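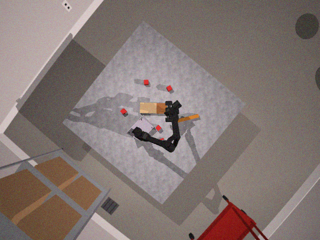

Spring hours and other news from the Naseck tool library

The tool library on Gernden Street goes back to its longer hours in March. We will be open Tuesday and Thursday evenings from 5 to 8, and Saturday mornings from 9 until noon. The winter schedule stays in place until the end of February, so please check the sign on the door before you make the trip.

Members took out 1,088 items last year. Ladders were borrowed the most, followed by the carpet cleaner and the cordless drills. The tile saw had a waiting list for most of the summer. We have bought a second one, and it will be on the shelf when the longer hours start.

Loan periods are changing a little. Hand tools can still go out for 3 weeks. Power tools are now 1 week, with one renewal if no one else has asked for the item. The carpet cleaner and the floor sander stay at 2 days. You can renew by phone or at the desk, but not by leaving a note in the return box - we found several of those in January, long after the due dates had passed.

Late fees have not gone up. They are still a dollar a day for hand tools and three dollars a day for anything with a motor. Fees stop once they reach the cost of a yearly membership.

Please return things clean. The pressure washer should be drained before it comes back, and garden tools should have the mud knocked off. Saw blades and drill bits that have gone dull are fine to return as they are. Tell the desk and we will put them in the sharpening box. The blades go out to Panyasiri Sharpening on the first of the month and take a week to come back.

The mower checkout starts the last week of March. We have two push reel mowers, three electric mowers and one gas mower. The gas mower comes with an empty tank and should be returned that way. Extension cords for the electric mowers are signed out separately. Ask for the heavy orange ones, as the thin brown cords are for lamps only.

Two classes are planned for the spring. The first covers fixing a dripping faucet and changing a toilet fill valve. The second is on patching drywall, from nail holes up to a hole the size of a dinner plate. Both are held on Saturday at 1 p.m., after the desk closes, and both are free to members. Sign up at the desk. Wear clothes you don't mind getting plaster on.

We could use donations of C-clamps, pipe wrenches and wheelbarrows in working order. We can't take chain saws, table saws without a guard, or anything that runs on propane. Paint is also a no - the county drop-off on Skirholm Road takes it all year.

Parking behind the building is closed while the drain is being dug up. Use the spaces on the Gernden Street side, and pull up to the side door if you are loading something heavy. Ring the bell and someone will come out with the cart.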